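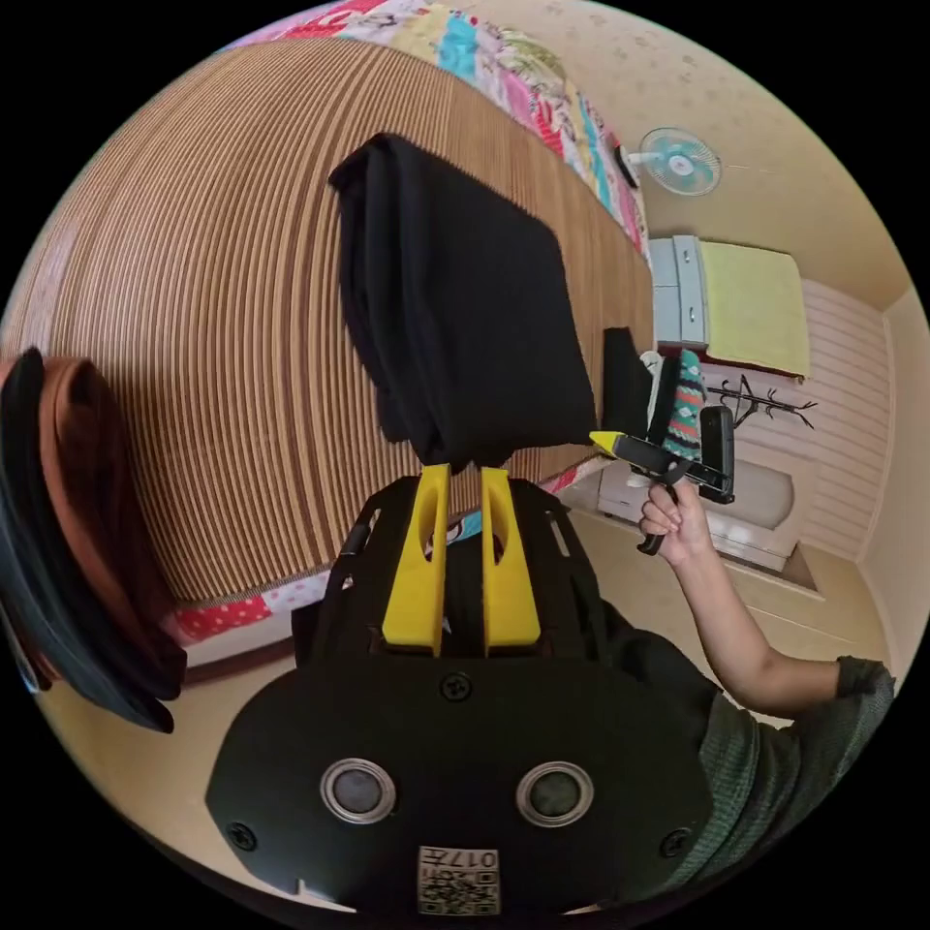
Predano Home Laundry and Linen Scheme
Progress report to the Drokau Fund
Submitted 2024-06-20

Purpose of this report

The report covers the first half of the second year of the grant. It sets out what has been delivered against the agreed plan, where the work is behind, and what the scheme asks the Fund to approve for the remaining months. Spending tables and the signed statement of accounts have been sent separately.

The scheme offers a washing, drying and folding service to households in the Zustine and Wei districts where illness, disability or recent discharge from hospital makes laundry difficult. Clean clothing and bedding are returned to the home and, where the household wishes, put away.

Households served

The grant agreement set a target of 400 households over the full two years. At the close of this period 152 households in Wei were receiving a regular service. The Zustine figures are being checked against the new register and will follow in the next return. A number of households appear twice in the old register, once under the tenant and once under the person referred, and we prefer to correct this before reporting a total.

Most referrals continue to come from district nurses and housing officers. Self-referral opened in January and has grown steadily. The form was shortened after early applicants left the medical section blank; that section is now completed by telephone.

Collection and delivery

The Wei round runs to timetable. The Zustine round was interrupted while the van was off the road for repair to its rear doors, and collections were made by hired vehicle during that time. The cost was met from the transport reserve and no further request is made in respect of it.

Bags are now tagged at the door in place of the depot. Complaints of mixed or missing items fell after this change, though socks and pillowcases remain the articles most often reported. Missing items are replaced at cost if they have not been found within two weeks.

Work in the home

Home visits take longer than was allowed for in the original plan. Staff were given a short slot for each visit, on the assumption that clothing would be handed over ready folded. Many households have asked for folding to be done with them, on the bed or at a table, so that they can decide what is kept in use and what is stored. The visit length was extended in January and the rota rewritten to suit.

Household bedding varies a great deal between the two districts. Woven mats, patchwork quilts and loose covers are common, and several of these should not go through the machines at the depot. The care sheet used by staff has been revised to list them, with airing and hand washing given as the usual treatment.

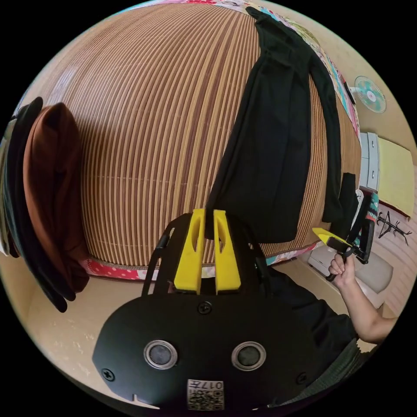 Staffing and training

The scheme employs 22 people, the majority of them part time. Two posts at the depot were vacant for part of the period and have now been filled. All home visiting staff have completed the lifting and handling course. The infection control refresher was postponed when the training provider withdrew, and a new date is being arranged with the district health office.

Equipment

The second drying cabinet has been installed and is in daily use. The water softener approved last year has not yet been fitted. The supplier's survey found that the incoming pipe must be moved, and the landlord's written consent is awaited. Until then detergent use will remain above budget.

Matters for the Fund's decision

The Fund is asked to approve the following:

1. The transfer of the unspent part of the training budget to home visits, to meet the longer visit time.

2. An extension of the date for fitting the water softener to the end of the grant year.

3. The use of the revised referral form in both districts.

The next return will contain the corrected Zustine register and a forecast of households to be served by the end of the grant. Supporting papers may be inspected at the Predano depot during office hours.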